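Boards > Home & Kitchen > Storage and Sorting > White plastic tubs: keep or toss?

White plastic tubs: keep or toss?

divya_thevar wrote:
Okay, I need opinions, and I need them from people who don't live in my house. I've been clearing the cupboards since the start of September and I've reached the tub shelf. You all know the tub shelf. Square ones, round ones, the ones from Grewal that the mango pickle came in, a whole tower of lids that fit nothing I own. My sister says keep one of each size and recycle the rest. My mother says a good tub is a good tub and I'll regret it. I'm stuck in the middle with the cupboard door that won't shut. What do you all do?

torunn_l wrote:
Toss. I did mine last winter and I haven't missed a single one. If the lid is gone, the tub is gone, that's my whole rule and I wish I'd had it twenty years ago.

BorghildK wrote:
Hard disagree with Torunn! A square tub with no lid is the most useful thing in my kitchen. I stand them in the drawers as dividers. Twist ties in one, birthday candles in another, those little packets of yeast in a third. They sit flush against each other, so no dead corners like you get with the round ones. Round ones can go, I'll give you that.

torunn_l wrote:
Borghild, you also keep bread bags.

BorghildK wrote:
I keep GOOD bread bags.

vilgot.dalen wrote:
I'm with Borghild on square vs. round, but I do think there has to be a number. We moved out to Festau two years ago and when I unpacked the kitchen I counted, purely out of spite, and we had paid a moving company to carry 172 plastic containers across the country. Some still had the price stickers on. I got it down to one drawer and the new rule is that when the drawer is full, something leaves.

divya_thevar wrote:
172!! Okay, I feel better. I'm probably at half that. Vilgot, did you sort by size first or just grab and go?

vilgot.dalen wrote:
Dump them all out on the table, match every lid you can, then stack by shape. Don't do it on the floor, my knees complained for a week. And do it when everyone is out, or they'll start rescuing things. My son "needed" an ice cream tub for screws. He's 9, he has 4 screws.

froydis_ek wrote:
Can I put in a word for the rim? If you're going to keep any, keep the ones with a raised rim, because you can get hold of them when your hands are floury or you're wearing oven mitts. The smooth straight-sided kind always shoots out of my fingers and goes under the stove. I had a set from Woltstead like that and gave the lot to the school for paintbrushes.

torunn_l wrote:
The school doesn't want them either, Frøydis. I used to work in one. They go straight in the bin as soon as you've driven off.

froydis_ek wrote:
Well, they smiled very nicely about it.

divya_thevar wrote:
Update! I took the plunge this morning, got everything off the shelf and started going through it on the table. This is the kind I can't decide about. Square, rounded corners, and Frøydis, it has the rim, though only a slight one. I put it at the back while I argue with myself. 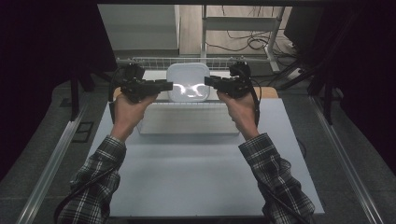
The square white one, far end of the table. Keep or toss?

BorghildK wrote:
KEEP. Rounded corners wash easier, the rice doesn't get stuck in them. Also love the flannel, very right for the time of year.

torunn_l wrote:
Does it have a lid?

divya_thevar wrote:
...I haven't found one yet.

torunn_l wrote:
Toss.

vilgot.dalen wrote:
Is the flat white thing in front part of it? The ribbed one. Looks too wide to be the lid.

divya_thevar wrote:
Not the lid, no. Different pile. I'm keeping that for under the dish rack.

froydis_ek wrote:
I'd keep the tub. Onions! Two or three onions in an open tub on the counter and you never have those papery skins all over the cupboard again. I do the same with garlic.

divya_thevar wrote:
Sold on the onions. It stays, sorry Torunn. The pickle tubs from Grewal are going though, they still smell of pickle no matter what I do to them.

BorghildK wrote:
Baking soda and leave them out in the sun for a day.

divya_thevar wrote:
Borghild, I am TRYING to get rid of things.

Comments (3)

grenby_gran: We used ours for seedlings. Poke a few holes in the bottom and they last for years.

Pia: The lid rule changed my life, thank you Torunn. Over 2 bags gone already and I haven't even started on the garage.

nokneesleft: Seconding the table over the floor.

Contact the moderators | Copyright Grenby Household Boards | Back to top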